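Chamado 307 – Máquina de lavar não escoa e vibra na centrifugação
Local: lavanderia do térreo, Residencial Timora
Equipamento: máquina de carga frontal, branca
Prioridade: média
Aberto em: 5 de abril de 2022
Situação: resolvido, em observação

Relato do usuário
A máquina para no fim do enxágue com água parada no tambor e a porta fica travada. Quando chega a centrifugar, bate forte e anda no piso. Começou depois de uma carga de tapetes de banheiro. O ciclo usado foi algodão a 40 graus, com sabão líquido Zudier. Já foi desligada da tomada duas vezes, sem mudança.

Primeira verificação
Ciclo de escoamento acionado no painel. A bomba faz ruído, mas a água sai em fio. Mangueira de saída sem dobras. Registro de entrada fechado e máquina fora da tomada antes de mexer no filtro.

O acesso ao filtro é pela tampa arredondada na parte de baixo da frente, um pouco à direita do centro. O contorno é discreto no plástico branco e passa despercebido para quem olha de pé. O usuário não sabia que ela existia.
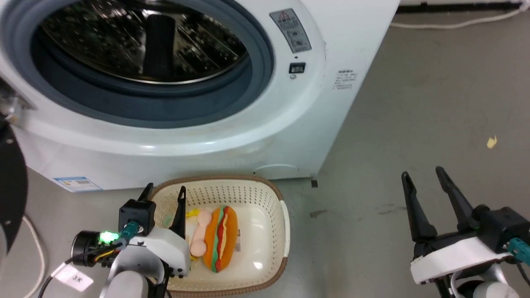
Limpeza do filtro
Bandeja rasa e dois panos no chão. Tampa aberta com chave de fenda chata, sem forçar os encaixes. Filtro afrouxado aos poucos até a água parar de correr – foram 17 minutos esvaziando a bandeja. Saíram fiapos compactados, um grampo de cabelo e um pedaço da base emborrachada de um tapete. Rotor da bomba girando livre. Rosca limpa e filtro recolocado.

Borracha da porta
Dobra interna aberta com os dedos em toda a volta. Havia fiapos na parte baixa e resíduo de sabão. Limpeza com pano úmido e detergente neutro. Sem rasgos.

Nivelamento
Piso de concreto liso, com caimento leve para o ralo. Um dos pés dianteiros não apoiava. Ajustado com chave e contraporca apertada. Nível Woreck conferido nos dois sentidos.

Teste
Ciclo curto vazio: escoou normal, porta liberada no fim. Segundo ciclo com toalhas: centrifugou sem sair do lugar. Nenhum vazamento pela tampa do filtro.

Orientação ao usuário
Tapetes com base de borracha não devem ir nessa máquina. Usar até 200 ml de sabão por semana no total das lavagens da casa. Deixar a porta encostada depois do uso. Próxima limpeza do filtro: setembro.

Pendente
Trocar a mangueira de saída, que está ressecada na ponta. Peça pedida na Sin, sem prazo. Manter o chamado em observação até a troca.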